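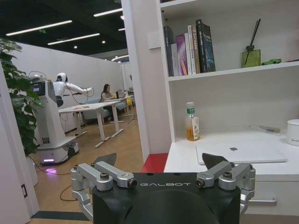 Built-in desk

A built-in desk (also fitted desk, wall desk) is a work surface fixed to the wall or to the cabinets next to it, usually with shelves above and drawers below. Found in bedrooms, hallways, kitchen corners, the space under stairs. Differs from a freestanding desk in that it stays with the home when the owner moves out.

Contents
1 Construction
2 Shelving
3 Finish and color
4 Use
5 Criticism
6 See also

Construction

Most have a desktop resting on side panels, with the back edge screwed to a rail on the wall. Long tops need a support in the middle or they sag. Drawers go to one side, knees to the other. Handles vary: slim bars, knobs, cut-outs, or none at all (push to open). Fitters like to scribe the side panel to the wall, as old walls are rarely straight. Gaps left over get a filler strip.

Stilberg, a maker of fitted bedroom furniture, sold its first wall desk as a kit, with 44 parts and 2 instruction sheets. Later versions came part assembled. The Geleneo range added a cable slot at the back of the top, now common elsewhere.

Shelving

One upper shelf is the usual minimum. Height matters: too low and a lamp or an open laptop won't fit under it, too high and books are out of reach from the chair. Books tend to gather at one end. The rest of the shelf fills with small things, a reed diffuser, a toy car, photos, whatever has no other place. Bookends not always needed if there's a side panel to lean on.

Light switches are a frequent problem. A unit planned without checking the wall can end up covering one, so switches are often moved onto a panel beside the shelf, or a hole is cut for them. See also Electrical outlets in furniture.

Finish and color

White is the most common finish in small rooms. Shows pen marks and coffee rings, wipes clean. Accent panels in a strong color, red for instance, came in with the Canpolat catalog and are used on a base, a side or the inside of a shelf. Designer Şengül Soylu argued for keeping color below the desktop, where it dosn't pull the eye away from work. Not everyone followed this.

Use

Homework, bills, laptop work, makeup, sewing. Many double as a landing spot for mugs and drink bottles. Pidow, a home storage magazine, ran a reader survey in September with 696 replies; the top complaint was lack of free surface, next was glare from a window to the side. Cable mess came third.

Criticism

Hard to change once fitted. Height is fixed, so a child's desk gets outgrown, and an adjustable chair only helps so much. Removal leaves screw holes and unpainted wall. Depth is often cut down to save floor space, fine for a laptop, tight for a seperate screen and keyboard.

See also

Secretary desk
Alcove shelving
Fitted wardrobe
Floating shelf

Page last edited 28 June 2022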